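Ernel hand-held gripper, tried at the Baltley open day
Review by Sobia Tanoli
October 15, 2025

Rating: two and a half out of five

I have been to enough open days to distrust anything shown on a clean bench by the man who built it. So the one point I will give Ernel before we start is that they let visitors take the gripper outside, to the café tables on the terrace, and try it on whatever was lying there.

The tool is simple enough. You hold it, you squeeze, two fingers close, and the camera on top records what you did so that a robot arm can be taught the same job later. The fingers have ribbed magenta pads which are meant to give a little and wrap round the object. A mug, a bottle with a red cap and a coaster made up my test. 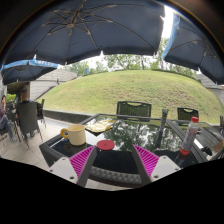

Cyrill Fuchs, who was looking after the demonstration, told us the kit had been through 1000 practice grasps before it left the workshop. Fine, but whose grasps, and on what? He did not have the list with him. I also asked how the camera copes with glass and reflections, as half the homes I visit have a shiny table in them. "It learns," he said. I wrote that down and put a question mark next to it.

In the hand it is better than I expected. The squeeze is light and the fingers close evenly. I got the bottle first time. The mug was awkward, and I had to come at the handle from the side, with my elbow stuck out like a chicken wing. The coaster beat me completely. Mieke Verstraete had a go after me and got it by sliding it to the edge of the table, a trick I would call cheating and she called technique. 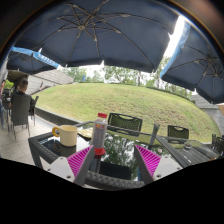
My wrist was aching after 40 minutes. The leaflet talks about "all-day collection", and I would like to meet the person who managed that. There is no strap and no rest for the forearm, and the weight sits too far forward. A strap is promised for December, at extra cost.

Then the price. The basic kit is 2228 euros, with a spare pair of pads at 119. The pads are the part that wears, and I could not get a straight answer on how long a pair lasts. Ask before you order.

Good: light squeeze, even grip, easy to pick up and use.
Bad: tiring, poor with flat things, vague answers, dear spares.

Would I buy one? Not this version. I have asked to borrow a kit for a month, and Cyrill is going to let me know.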